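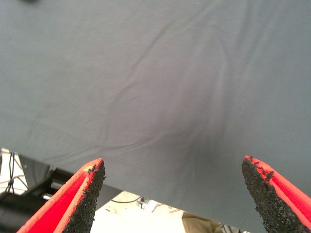
How can an estimated water bill be corrected after the new owner has moved in?

The account holder should submit a dated reading from the meter and request in writing that the bill be recalculated from that figure. The full exchange between members follows.

Posted by Humaira Ansari

I purchased a house in the Mollell water district and took possession in October. The first bill to reach me covers a full quarter and is marked "E" beside the closing figure. It shows consumption of 85 units, although the house stood vacant for most of that period. The previous owner, Mr. Hordiienko, informs me that his own bills never exceeded half of that amount. I registered the account through the Prekura online portal on the day of closing, but I was not asked for a reading at that time. I would be grateful for guidance on whom to contact, what evidence is required, and whether payment may be withheld in the meantime.

Zubaida Gilani

The letter "E" indicates that the closing figure was calculated from the history of the property and was not read from the dial. An estimate of this kind is commonly carried over when a property changes hands. The following steps are recommended.

First, locate the meter and write down every digit, including any leading zeros. In older houses in the district the meter is usually set in a covered box near the sidewalk. Digits shown in red represent fractions of a unit and should be left out of the reading.

Second, compare the reading with the closing figure on the bill. A meter reading lower than the estimate is sufficient grounds for a recalculation. A higher reading means that the estimate was in your favor, and the difference will appear on the next bill.

Third, send the reading to the billing office together with a copy of the page of your closing statement that shows the date of transfer. Members should keep a copy of everything sent. The office is required to reply within 11 working days.

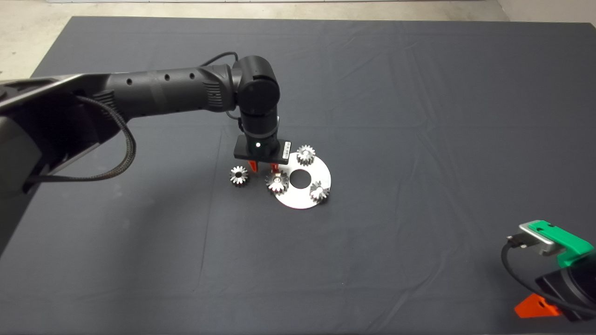

Is the previous owner responsible for any part of the bill?

Usage before the date of transfer belongs to the previous owner's account. The billing office will divide the charge at that date once it has received proof of the transfer, and each party will then receive a separate statement. Where both parties signed a reading at closing, that reading is used in place of a calculation.

With regard to payment, the undisputed portion should be paid by the due date. The remainder may be marked as disputed on the return slip, and no late fee is applied to it during the review. Please note that the portal does not offer this option. It must be done on paper or by telephone.

Asif Zaidi

Call them. I had the same thing on Chou Street and it was settled in two calls. Ask for adjustments, not general billing.

Sohail Jatoi

I wish to add one point to the reply by Zubaida Gilani, which is otherwise correct. A vacant house may still record consumption, and the meter should be tested before a dispute is filed. Close every faucet, switch off the ice maker and any sprinkler timer, and observe the small leak indicator for several minutes.
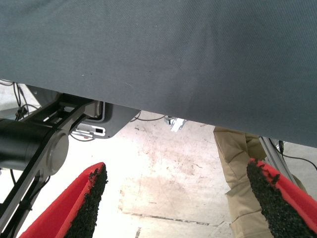
If the indicator continues to turn, close the main valve inside the house and observe it again. Movement that stops at that stage points to a leak indoors, most often in a toilet tank. Movement that continues points to the buried line between the meter and the house. Repair of that line is the responsibility of the owner under the district rules, although a leak credit may be requested with a plumber's invoice. Mine came from Traritz and was accepted without further inquiry. The credit form must be received within two billing periods of the repair.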